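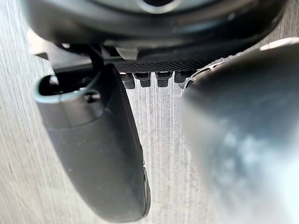
Liste: Ferienhaus-Vermieter Bamilach
Betreff: Re: Endreinigung und Kaution im Haus Teltarach
Datum: 22. Juni 2022

Hallo zusammen,

danke für die Rückmeldungen. Ich antworte gleich im Text.

> Wir haben das Haus im März übernommen und wollen ab der
> Sommersaison selbst vermieten. Bisher standen im Inserat 90 Euro
> Endreinigung, die Kaution wurde bar bei der Anreise kassiert.
> Ist das noch üblich, oder rechnet ihr die Reinigung in den
> Übernachtungspreis ein?

Beides kommt vor. Wir weisen die Endreinigung getrennt aus, nennen im Inserat aber immer den Gesamtpreis. Wenn sie bei jeder Buchung anfällt, gehört sie da hinein. Bei kurzen Aufenthalten fällt der Betrag natürlich stärker ins Gewicht. Deshalb vermieten wir erst ab drei Nächten.

Bargeld nehmen wir nicht mehr. Die Kaution wird mit der Restzahlung überwiesen, 30 Tage vor Anreise, und geht nach der Abnahme zurück. Im Buchungsprogramm (wir nutzen Pistex) lässt sich das als eigener Posten anlegen. Achtet darauf, dass er nicht als Umsatz verbucht wird, das mussten wir in der ersten Saison von Hand korrigieren.

> Zweite Frage: Was gebt ihr den Gästen für die Abreise vor? Der
> Vorbesitzer hatte eine Liste über zwei Seiten.

Zwei Seiten liest kein Mensch. Bei uns steht in der Mappe:

1. Geschirr spülen und einräumen, Kühlschrank leeren.
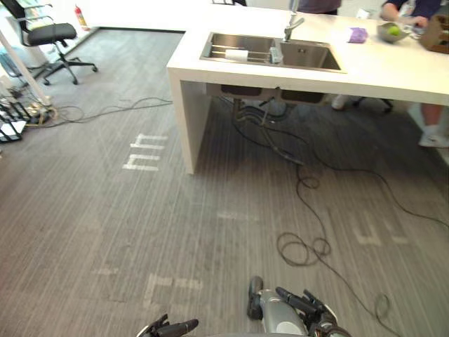 2. Müll trennen und zu den Tonnen am Weg bringen.

3. Fenster schließen, Heizung auf Frostschutz.

4. Schlüssel bis zehn Uhr in den Kasten legen.

Betten abziehen lassen wir die Gäste nicht, das macht die Reinigung lieber selbst.

> Und lohnt sich eine eigene Versicherung für das Inventar?

Kommt auf die Einrichtung an. Unsere Hausratversicherung hat die Vermietung an wechselnde Gäste ausgeschlossen, also vorher nachfragen und die Antwort schriftlich geben lassen. Den Zusatz haben wir mit 1000 Euro Selbstbeteiligung abgeschlossen. Kleinkram wie Gläser melden wir sowieso nicht.

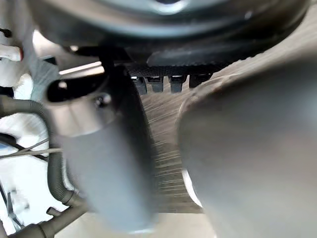 Im Haus, Aufnahme ohne Datum

Noch zum Anbieter Ishida, nach dem hier gefragt wurde: Mit deren Wäscheservice haben wir keine Erfahrung. Falls jemand aus Bamilach dort Kunde ist, bitte an die Liste schreiben.

Viele Grüße
Haus am Hang, Objekt 1264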